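Switching the Potato Soup to Evening

June 13, 2018

I stopped eating lunch at my desk in November, and a few people have asked how that went, so I am writing it down in one place.

The short version is that I now cook one pot of something on Sunday night and eat it until it is gone. Before that I was buying lunch at the Drastow counter downstairs, which is fine food, but I added up the receipts one evening and had spent $86 in two weeks. I also never left the building.

Most of what I make is soup. Potato and leek is the one I come back to. It keeps for four days in the fridge and does not mind being reheated. I tried freezing it once and the potatoes went grainy, so I don't do that anymore. Lentil freezes much better.

I used to start the pot in the morning and let it go while I did laundry. It was always done by noon and then I ate a third of it before Monday. Now I start at seven in the evening, after dinner, when I am not hungry. The full batch makes it to Thursday this way.

A few notes on how I do it:

Small yellow potatoes are worth the extra money. The skins are thin and I leave them on. If I buy the big brown ones I have to peel them, and then I put it off and the bag sprouts.

Salt at the end. The broth cooks down more than I expect.

I let the pot sit with the lid off for half an hour before it goes in the fridge. My sister-in-law thinks this is too long. We have agreed to stop talking about it.

The walk is the other half of this. I eat at 11 now, before the rush, and then walk to the river and back while everyone else is in line. Sowmya Kaimal from the second floor comes along most days. She has a step counter and told me the loop is 3,588 steps for her. I have longer legs so mine is probably less. We mostly talk about her garden - she has had trouble with the beans this year.

I have not lost any weight, in case that was the next question. I do sleep better, and I have stopped getting the headache at three o'clock. That could be the walk or it could be drinking less coffee, which I cut back on at the same time.

Next I want to try a barley soup, if I can find a recipe that doesn't turn into paste by the second day. If you have one, leave it in the comments.

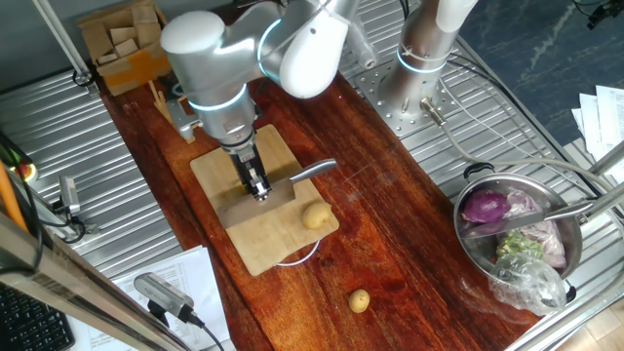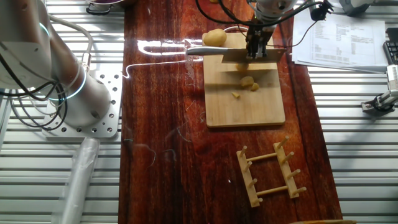
Kitchen knife and cutting board, in both photos. There are potatoes in both, too.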